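Sourdough, round two

So the starter I wrote about in August is still alive, and I've been getting a lot of mail about it. Thank you! I read every note, even the one from Ernő Rácz that ran to four pages and was mostly about rye.

The thing I hear most is that the loaves come out flat. Mine did too, all last winter. My kitchen in Nestville is on the north side of the house and it never gets above 59 degrees at night, so the dough just sat there sulking until lunchtime. What fixed it for me was moving the bowl into the oven with only the light on (put a sticky note on the dial, please, I have preheated a bowl of dough and it smelled terrible for days). I also cut back on the water a little. Amra Karagiannis, who got me started on all this, thinks I cut it back too much, and we've agreed to stop talking about it.
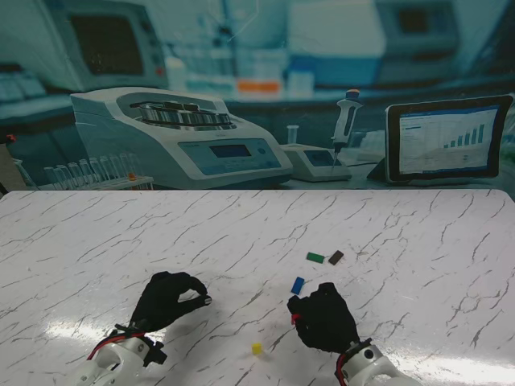 How often do I need to feed a starter that lives in the fridge?

Once a week is plenty. Take out a spoonful, stir in equal weights of flour and water, leave it on the counter for a couple of hours and put it back. If you skip a week and find gray liquid on top, pour that off or stir it in and feed as usual. Pink or orange streaks are different - throw the whole thing out and wash the jar.

A few of you asked what flour I'm using. It's plain bread flour for the loaf and a scoop of whole wheat for the starter, which seems to like it. I buy the big bag at the Girnside market and split it with my sister, and it lasts us both 13 loaves if she doesn't get into one of her pancake moods.

Next time I want to get into scoring, meaning the cuts on top. I've been using an old bread knife and my loaves look like they lost a fight, so if you have a blade you love, write and tell me which one! And if anyone has leftover starter to give away, bring it in a jar with a loose lid. The tight ones can pop - ask me about my ceiling sometime.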